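making the bed, again

Quick one tonight, dinner's on the stove and I have maybe 15 minutes.

So I've been trying to make the bed every morning since August. Every morning! I'm not a bed maker. Grew up in a house where you pulled the door shut and left. But Blandine stayed with us for a week and she did hers before coffee, every day, took her no time at all, and I felt like a slob.

Rule is five minutes. Sheet, duvet, pillows, done. If it's not done in five I walk away and it stays how it is.

The duvet is the problem. It's huge. White too, which was my idea, and white shows every single fold. I pull it up at the top and then there's a strip of sheet at the bottom. Pull it down and the top goes short. Bongani says I'm putting it on crooked from the start and he's probably right, I always grab whichever corner is closest.
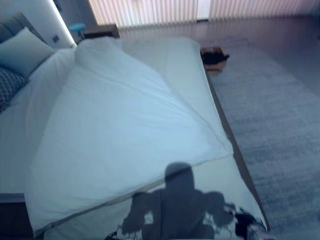 Shaking it out first helps. Grab the bottom edge, two big snaps, let it land, then walk around and fix the far side. What doesnt help is tugging from one side only, the whole thing goes diagonal and then you're tugging it back for the rest of your life.

Pillows I've given up on matching. The plain one goes against the headboard, checked one in front. Good enough. I looked at a set of four on Witetti and it was 99 dollars, for covers. No.

Also been told to iron the duvet cover (hi Blandine). Not happening.

Things I still want to sort out:

clips for the inside corners, the filling slides down in the night and I wake up with an empty bit over my feet

a second fitted sheet, so wash day isnt a race with the dryer

something for the blinds, the light comes thru way too early

Bongani wants a top sheet. I don't. We'll see who gives in.

Ok the rice is boiling over. More later, and if anyone has used those duvet clips tell me which ones, the reviews are all over the place and I don't want pins in the bed.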